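Busarau Shared Workshop
Desktop Teardown and Rebuild Cell: Progress Report, May
Prepared by: Eleni Milošević
For: Walid Khasawneh, Živković small projects fund

Status

The cell is running on the slotted aluminum table. Arm mounting, gripper wiring and the emergency stop circuit are complete and were signed off by Ognjen Hodžić. Work in this period covered the parts fixture and the taught positions for the four part types in scope: hard drive, memory module, CPU and expansion card.

Fixture

Revision 6 of the printed fixture replaces the flat tray described in the last report. The drive now stands upright in its caddy, so the gripper can approach from above without turning the wrist. The CPU has a shallow recess and the memory module a long slot. Print time for the full set is roughly 14 hours. Kiran Upadhyay holds the source files and will post them to the Idano folder once the card slot dimension is final.

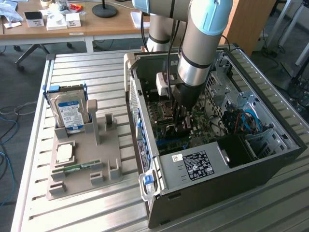 Fixture at left, tower on its side at right, in both views.
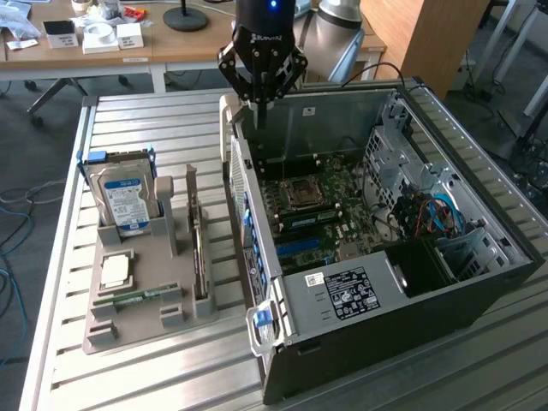

Taught positions

All positions are referenced to one corner of the fixture and one corner of the case. If the tower is moved, only the case reference has to be taught again. Approach moves over the motherboard are limited to low speed in the controller. Drive and memory positions are stable from one session to the next. The CPU position is not. The case can shift slightly on the table when the arm pushes down, and the socket leaves very little room for error. Two end stops bolted into the table slots should fix this.

Open items

1. End stops for the case. Drawn, not yet cut.
2. Softer fingertip pads. The present pads slip on the edge of the memory module.
3. Cable routing inside the case. The SATA bundle has to be placed by hand before each run.
4. Written restart procedure for members other than the build team. Snežana Babić has a first draft.

Budget

Of the equipment line, 700 remains unspent. We ask to move this amount to fingertip pads and a spare set of gripper screws, ordered through Stukbridge. No change to the total is requested.

Next period

Fit the end stops, repeat the CPU placement trials and log every attempt, including aborted ones. The trial log will be attached to the next report.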